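Mevent display order said to be split after all

20th January

Mevent may not be handing all of its tablet display work to a single supplier, according to a report from a components trade site. The story runs against earlier talk that Gillies had won the whole order for the next Filillow tablet and that the Pidville plant would be left with repair parts.

The new report says Pidville will keep 25 percent of the panels, with Gillies taking the rest. It puts the first production run at 54 days, starting in February, and says both suppliers have already been sent the final drawings. Mevent has not commented and usually doesn't on supply matters.

Most people buying the tablet won't care who made the glass, but there is a reason to follow this one. The last Filillow shipped with panels from two plants, and owners noticed. Some screens had a warmer tint than others, and the forum thread on the subject ran to more than 1,000 posts before it was locked. Mevent later sent out a software update that let users adjust the white balance by hand. It helped with the tint but did nothing for uneven brightness along the bottom edge.

If the order is split again, the company will need tighter matching between the two lines. The report claims a new calibration step has been added at final assembly, where each tablet is measured and given its own color profile before it goes in the box. That would add a little time to each unit. It would also explain why the launch has slipped from the date retailers were first given.

Price is the other open question. A listing that appeared briefly at an online store showed the base model at $693 - the same as the current one - but the page came down within hours and it could have been a placeholder. We would not read much into it until a second store shows the same number.

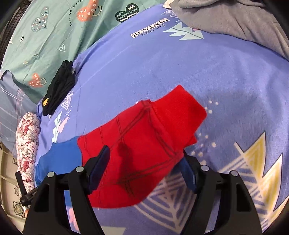
Anyone with a current Filillow on the trade-in plan can still return it under the old terms until the new model goes on sale. Check the storage size on your account page first, as the quote depends on it.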